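最后更新：2022年6月2日

家用桌面抓取台：台面、物品与手持夹爪的准备

本页整理在家里餐桌上搭一个小型抓取台的做法，用来给自制的桌面收纳臂（项目代号 Wollport）录制示范动作。机械臂本体、驱动板和供电见前几页，这一页只涉及台面、道具、托盘和手持夹爪的检查。做法先在 Nuketcombe 共享工坊的长桌上试过，再搬到家里，有几处尺寸因此改动。

一、台面

桌子用普通餐桌即可，四脚必须着地。单手按住一角向下压，有晃动就在短腿下面垫硬片，软垫不行，录制时手臂一靠上去桌面又会沉。

工作区取600毫米宽，中线对准操作者的身体中线。宽度再大，手腕要外翻才能够到两侧，动作不好复现。边界用纸胶带贴在桌布下面，隔着布能摸到棱，又不会在录像里多出一条线。

桌布选哑光、细格的。格子布有一个用处：物品挪过之后可以数格复位，误差比凭眼睛小。铺好以后从中间往四边抹平，四角夹紧。夹爪擦着布面进给时，起皱的地方会把指尖顶高。塑料膜类桌布不要用，反光重，指尖还会粘住布面。

二、光线

靠窗的桌子上午和下午差别很大，半边亮半边暗时，透明件的边缘在亮侧容易丢失。处理顺序如下：

先拉纱帘，看亮侧的白色物体还有没有细节。细节仍然看不清，把整组道具向暗侧平移，仍留在工作区内。两步都不够，再换时间段。不要在中途开顶灯，同一批录制里色温变了，后面整理起来很费事。

曝光锁定以亮侧的白色物体为准，暗侧略暗可以接受。

三、道具

道具从家里现有的东西里挑，形状要拉开差距。参考下面几类：

圆筒类：透明的棉签筒就很合适，侧放时会滚，竖放时容易碰倒，两种姿态都值得录。筒口敞开时朝向夹爪放，便于练习从外侧夹筒身而不碰到里面的棉签。

球和蛋形类：半透明塑料扭蛋。夹点要落在最大直径处，偏上会滑脱，偏下会把蛋顶起来。

软质类：橡胶小玩具。闭合量要小，夹住以后外形会变，松开时有回弹，放下后停一下再张开。

薄壁类：塑料玩具碗、小锅。碗倒扣时从两侧夹，正放时可以夹碗沿。锅耳是好夹点，但受力偏在一侧，提起时会倾。

不规则类：玩具水果、小动物。每件先用手试三个方向，把最稳的一个记在表里。 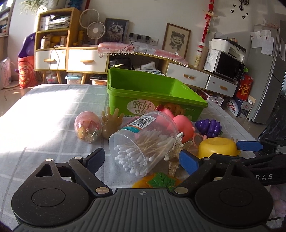
第83期

道具之间的间距按夹爪手指的厚度来留，手指张开后单侧要能插进去。刚开始练习时间距放大一倍，动作熟了再收紧。挤在一起的摆法单独编一组，不和稀疏的混录。

带标签的筒子，标签和接缝转到侧面，夹垫尽量压在光滑的筒壁上。标签起翘的先撕掉或压平，翘边会挂住夹垫。

大件放后排，小件放前排。后排放一只带边的收纳盒或托盘作为目的地，盒沿不要高过手腕能轻松抬过的高度。盒子太轻时在底下压一块防滑网，否则放东西时盒子会跟着走。

四、夹爪检查

每次开录前做一遍，不要省略顺序：

1. 空夹开合十次，听有没有摩擦声。声音出在转轴处，先清灰，再决定是否加油。油不要碰到夹垫。

2. 看两侧夹垫是否对齐。合拢后举到眼前对着窗户看，缝隙上下应当一样宽。上宽下窄说明某一侧的垫没有压到底。

3. 检查手指上的紧固件。能拧的用手动螺丝刀带到贴紧为止，不要用电动批；铆接的地方只看有没有松动，不要敲。

4. 擦夹垫。用微湿的无绒布，一个方向擦，晾干再用。酒精对一部分弹性材料有影响，没有在废料上试过就不要用。

5. 核对张开量。我们做了一块83毫米的木规，张开后能从两指之间平着通过，就算合格。木规放在夹爪旁边，不要和别的木块混放。换一种夹爪时按实物重新做规，尺寸不通用。

自制备用夹垫时，底板用硬片，表层贴2毫米橡胶皮。橡胶皮裁得比底板略大，粘牢后再修边。Initz 的橡胶皮有带背胶和不带背胶两种，本项目用不带背胶的，另涂接触胶，两面都涂，表干以后再合。带背胶的试过一轮，侧向力大时会慢慢错位。

五、双手操作

双手录制比单手多出来的问题主要在交叉区。两只夹爪同时进托盘时，规定一只管近侧，一只管远侧，中间那一条谁先到谁用，另一只停在盘沿外面。先用空夹爪走两遍路线，不夹东西，看手柄会不会相碰。

托盘放在正中，长边朝向操作者。盘底如果是滑的，铺一层防滑网再放道具。移动托盘本身时，夹爪张到最大，从盘沿两侧慢慢靠近，接触以后再收紧，提起高度保持低位。盘内的圆筒件要预先靠住别的东西，或者靠住盘壁，不要让它单独横在中间。

戴手套操作的，手套要贴手。指尖处多出来的一截会卷进扳机或转轴，薄手套尤其要往下捋紧。左右手手感会不一样，各练一段再合起来录。
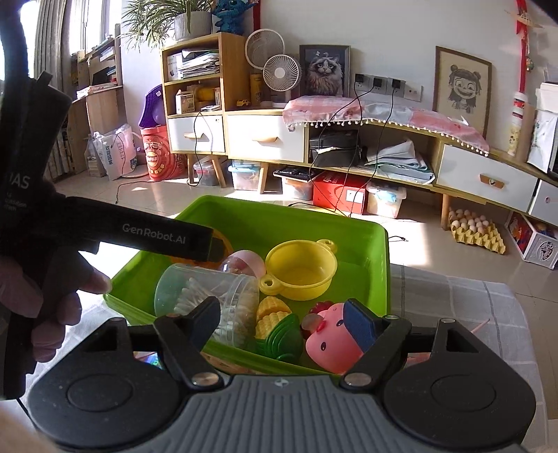 图2　绿色托盘与两只手持夹爪，盘内为混放道具

混放时按高度排一遍：高的在后，矮的在前，细长的斜着放。玉米一类两头粗细不同的道具，夹在中段偏粗的一侧。小猪这类头上带突出部分的，不夹突出部分，从身体两侧下手。

落在盘外的小件在两次录制之间捡回，录制过程中不要伸手去拿。伸手的那一段后期必须剪掉，剪接处前后各要多留一点。

六、背景与地面

镜头带到桌子后方时，背景里的东西尽量固定。风扇关掉，帘子和挂饰不要晃动。柜子上的物品一批录完之前不要移动，哪怕只是换个朝向。

地上的线沿墙脚走，横过通道的一段用压线槽盖住。操作者的站位前后各留一步，地面上不放盒子和易碎的东西。录制时人会不自觉往后退半步，这一点在 Inskip 那次联调里已经出过一回问题，踩到了延长线插头。

七、记录

每组录制写一行，内容包括组号、道具清单、摆法、光线、夹爪编号、夹垫更换情况和备注。失败的也写，注明失败在接近、夹持、转移还是放下哪一段。只写“不成功”没有用。

道具清单用固定名称。同一件东西前面叫“筒”，后面叫“罐”，检索时会漏。改名要全表一起改。

文件名用组号加序号，不要写道具名。序号从头连续往下排，删掉的号空着，不补。

八、常见故障

夹住后慢慢下滑：夹垫脏，或者夹点偏离重心。先擦垫，再换夹点，最后才加大闭合力。

松开时道具跟着手指走：垫面有胶残留，或者张开太快。用废布蘸温水擦，晾干后再试。

圆筒一碰就滚：接近方向和筒轴平行时最容易滚。改为两指分跨筒身两侧，下到位以后再合。

托盘移动时一头翘：夹点不在中部。把盘内重的东西往夹点一侧挪，或者改用双手。

同一动作左右结果不一样：先交换两只夹爪再录一次。问题跟着夹爪走，查夹垫和转轴；问题留在原来那一侧，查站位和桌面高度。

收工时夹爪保持半开放置，夹垫不受压。道具擦净以后按类装袋，棉签筒盖好盖子。桌布卷起来存放，不要折，折痕下次很难抹平。

备件号：夹垫底板 W-1981，图纸在 Wollport 项目文件夹的“夹具”一栏。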